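Open day at the Ostermann paper mill

We left the house far too early, which was my fault, because I had it in my head that the gates opened at eight. They opened at nine thirty. So there we were in the visitor parking lot with a thermos and a bag of pretzels, watching the steam come off the roof, and Delali (Eshun, my friend from the print shop, the one who talked me into this) kept saying she could smell cabbage. Everybody says paper mills smell like cabbage. To me it was more like wet cardboard with a bit of burnt toast, and after ten minutes I had stopped noticing it.

Ostermann only does this once a year, and you have to sign up for a slot. I had missed it two years running. You get a badge, a hard hat and a pair of foam earplugs, and you have to wear closed shoes. A man in front of us had come in sandals and they lent him a pair of rubber boots so big that he squeaked through the entire tour.

Our guide was Elikem Mensah. He works on the wet end, as they call it, and had volunteered for the open day because he likes talking, which he told us himself in the first minute. I could have listened to him all day. He started us off in the pulp yard, where the bales come in. It's all waste paper here, no logs. Office paper, old catalogs, trimmings from printers. Delali got very excited and started looking for something she recognized from her own shop (she didn't find anything, but she did find a bale with a lot of pizza flyers in it).

The bales get dropped into a pulper, a giant kitchen blender, basically. You climb a metal staircase and look down through a hatch and there's this gray porridge going around and around. I found it hypnotic. A little girl behind me asked if anyone had ever eaten it and Elikem said that he'd tried it his first week and it needed salt. I still don't know if he was serious.

After that come the screens and the cleaners, where they get the staples and the glue and the plastic windows out. I'll admit my attention wandered here. It is a lot of pipes. There was a tray on a table with things they had fished out over the years, though, and that I loved! Keys, a fork, a dog tag, a whole string of Christmas lights that turned up one December and stopped everything for an afternoon.

Then you put in your earplugs and go through a heavy door, and you're in the machine hall. I wasn't ready for it. The heat hits you first, then the noise, and then you see how long the thing is. On one end it's a milky spray of mostly water landing on a moving mesh, and on the other end it's paper, rolling up dry on a big steel spool. It does that in a few seconds. Elikem had a little whiteboard because you can't hear a word in there, and he wrote things on it as we walked. He'd write "PRESS" and point, and then "DRYERS" and point, and then he wrote "HOT" and underlined it and pointed at his own face.

We walked the whole length of it along a yellow line. Halfway down there's a window into the control room, where two people were drinking coffee in front of more screens than I have ever seen in one place. One of them waved. I waved back for much too long.

At the far end they let us stand by a finished roll. The whiteboard said 3,000, and Elikem drew a small roll next to it and the letters "kg." Delali put her hand flat on the side of it and said afterward that it was still warm, like a loaf of bread. They make two grades on that machine, one called Siltum, for book printing, and one called Lilumow, a soft creamy sort of paper that goes into sketchbooks. I've drawn on Lilumow for years without having the faintest idea it was made an hour and a half from my house.

The sheeting hall was quieter, and we could take our earplugs out and ask questions. Somebody wanted to know about water (they clean it and use it over and over, and what goes back to the river gets tested). Somebody else wanted to know whether the mill would ever go back to making newsprint, and the answer was a very fast no. The old newsprint machine, the Irex, was shut down before Elikem's time. You can still see its foundations in the next building, a long row of concrete blocks with bolts sticking up. He seemed a bit sad about it even though he'd never seen it run.

Lunch was in the canteen. Potato soup, sausage, a vegetarian thing with lentils that Delali had and I wished I had ordered. They had put the visitor count up on a board by the door, 1,303 the year before, and the woman at the cash register was sure they'd beat it if the weather held. There was also a table where you could make your own sheet of paper with a frame and a tub of pulp. It's meant for children. Delali and I did it anyway, twice. Mine has a big hole in one corner and hers is perfect, naturally.

The shop is tiny, so go before lunch if you want offcuts. They sell them by the bag and the good ones disappear. By the time we got there it was mostly narrow strips, and I bought a bag of those (bookmarks for everyone!) plus a pad of the heavy Lilumow that I did not need.

A few practical things if you want to go. Parking is free but the lot fills up, and after that you're walking in from the road. Wear something light under your jacket for the machine hall. Children have to be eight or older for the tour, though the papermaking table is open to any age. The tour takes a little under two hours and there is nowhere to sit, so my knees would have liked a warning.

We drove home the slow way along the river with the windows down, and my handmade sheet drying on the dashboard. It curled up like a potato chip. I've got it under a stack of cookbooks now and I'm hoping for the best.
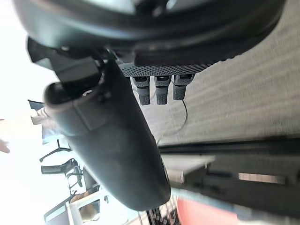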